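Brulel Cup 2018: Your Questions

Updated 1/8/18

What is the Brulel Cup?
It's our amateur soccer knockout, and we love it! Clubs from all over the county go in the same hat, from Varik Rovers with their two full squads down to sides that only formed last summer. Last season 2,921 people came through the gate over the whole run, our best ever.

How many teams can enter?
40 this year. The early ties are drawn at random, so a village side really can land Iordache Athletic at home (and it happened last time, what a night that was).

When is the final?
In August, at Ginico Park. Kickoff is confirmed once both semifinals are done.

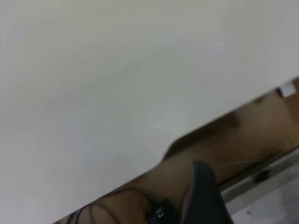 If the final is level after 90 minutes we go straight to penalties, same as every other round. Extra time was dropped after a vote of the clubs, and the shootouts have been fantastic to watch.

How many players can a club register?
Up to 18, and you can swap two of them before the quarterfinals. A player who has already appeared for another club in the cup can't switch.

Can I bring my kids?
Please do! Under-12s get in free at every round and there's a small-sided game on the back field at halftime.

Is there parking at Ginico Park?
Yes, 124 spaces, first come, first served. The overflow is on the grass by the Varik Road entrance, so wear decent shoes if it has rained.

Where do I find the draw?
It goes up on the Fixtures page the same evening it's made.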